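Drahtkörbe auf Holztischen: Reinigung und Stellfläche

Körbe aus schwarzem Drahtgeflecht vor der Reinigung vollständig leeren. Staub mit einem trockenen Pinsel entlang der Gitterlinien lösen, danach feucht nachwischen. 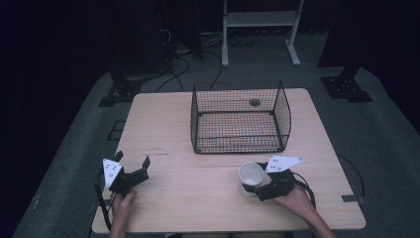

Shirley Dufour
Redaktion Werkstatt und Haushalt, Wollcombe

Helle Tischplatten vor dem Abstellen trocken abreiben. Fugen in der Platte nur nebelfeucht wischen. Spülmittel: 2 ml auf 500 ml Wasser. Der obere Rahmen und die Bodenkanten trocknen zuletzt; den Korb erst nach etwa 72 Minuten wieder befüllen.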